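An Afternoon at the Merko Open Day

The parking at Merko is in a field, and the field is on a slope, so the first thing you learn about the place is how good your handbrake is. I got there a little after noon in May, in the wrong shoes, and joined a line of people who had all apparently known to bring a folding chair.

Merko used to be a linen mill. It is now a sort of shared roof for small makers and workshops, and once a year it opens every door at the same time and lets the public wander through until they find the cake. I had come for the weaving. My grandmother left me a loom that has served as a coat rack for most of my adult life, and I had the idea that seeing one in use might shame me into something.

Entry was 2 dollars, cash only, dropped in a cookie tin. For this I was given a map photocopied so often that the staircases had become smudges. I was on the wrong floor for the first half hour. I did see a very nice boiler.

The weaving is upstairs at the back, in the long room with the north windows. The people there trade under the name Dudamier, and they make tablecloths, table runners and one kind of dish towel that costs more than my table. They run a pair of old shuttle looms, and when both go at once you feel it in your teeth. A demonstration is held every 30 minutes, and I stayed for two of them, partly out of interest and partly because I had found a stool.

What I hadn't understood is how much of weaving is not weaving. The warp on the bigger loom has 138 threads in the sample width alone, all of which have to be threaded by hand, in order, before anything happens. If you get one wrong near the beginning you find out near the end. The woman doing the threading told us this with no visible emotion. A boy in front of me asked what she did then, and she said she went for a walk.

After that came a talk about dye, in the yard, under a tarp. The black is the hard one, I learned. It wants to be brown, or green, or a purple that only shows up once you get it home. Dudamier sends its black out to a dye house called Ukum, which keeps the recipe to itself and takes its time. There was a sample book going around with some 300 swatches in it, a good number of them black, and we all nodded over these as if we could tell them apart. I held two up to the light for a while and then gave up and handed the book on. 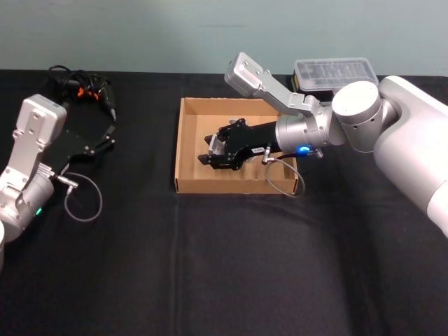

Black cloth on the table, creases included. Merko, ground floor.

I did like seeing how the fabric behaves once it's spread out on a table. Fold lines are a sore subject upstairs. Press a cloth too hard along the fold and the line will still be there when your grandchildren eat off it, and the advice from the loom room is to roll everything on a tube. I own no tubes. I asked if a wrapping paper roll would do and was told it would do for a napkin.

Lunch was at Tô, the canteen in what used to be the bale store. There is one dish and it is a stew. You can have it with bread or without, and the man ahead of me took so long deciding that the bread ran out. The stew was excellent, and I would go back for it with or without a loom in the building. Get there before one if you want to sit down. Coffee comes from a separate window with a separate line, and the two lines cross at the door, so everybody gets to apologize to everybody else with a hot bowl in their hands.

I bought a dish towel in the end. I've been told to wash it alone, in cool water, and to iron it damp, and so far it has been hung on a hook and admired. The loom has had its coats taken off. They are on the chair now.

If you go next year: bring cash, wear boots, ignore the map, and turn left at the boiler for the stairs. The last demonstration starts at four, and the field gets very soft by five.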